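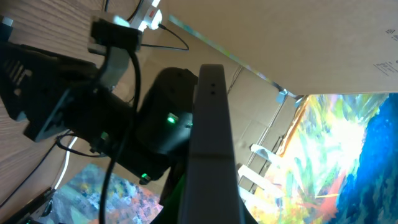

Two small green lights on the black housing.

Filed under: Desks and Tables, Long-Term Reviews

I bought the Hirvonen work table in July and I have used it for 8 months now, so I think I can say something more useful than the reviews which were written in the first week. My model has the wooden top in medium brown. I paid 4,000 kronor at the Zokley shop in Finenbridge, and delivery was included, but only to the street door. The stairs were my own problem.

Assembly took me one evening. The instructions have drawings only, and drawing number eight shows the crossbar from the wrong side. I fixed it backwards, then I had to take out four screws and begin again. The screws themselves are good and the heads did not get damaged from this. 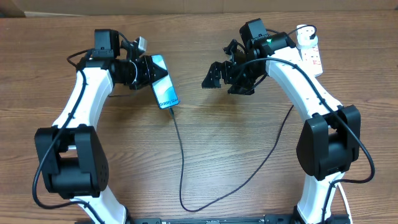

What I like most is that the table stands still. My old one moved a little every time I wrote by hand, and the coffee moved with it. The Hirvonen is heavy, and on my floor, which is not very level, I needed only to turn one foot two times. The top is also deep enough that I can have papers in front of me and still put my elbows down.

The finish is the weaker part. The maker says it is ready to use, but after one month I had a pale ring from a glass. I rubbed in Tillix hard wax with an old cotton cloth, waited one night, and did it a second time. The ring is still there if you know where to look. Since then water stays on the surface long enough that I can wipe it. Please test the wax on the underside first, it makes the color a bit warmer.

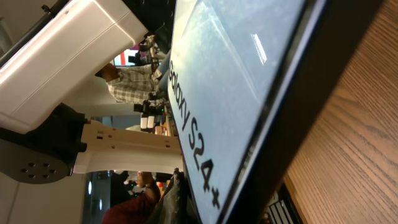

The cable hole is too small for a normal plug. You must pull the cable from the other end, and with some lamps this is not possible at all. There is also a drawer as an extra, but it costs 2,000 kronor and it takes away space for the knees. I tried it in the shop and I left it there.

Would I buy it again? Yes, for this price, and I would wax it on the first day, before anything is put on it. If you are tall, sit at it before you pay. The feet give only a small amount of extra height, and my brother finds it too low for him.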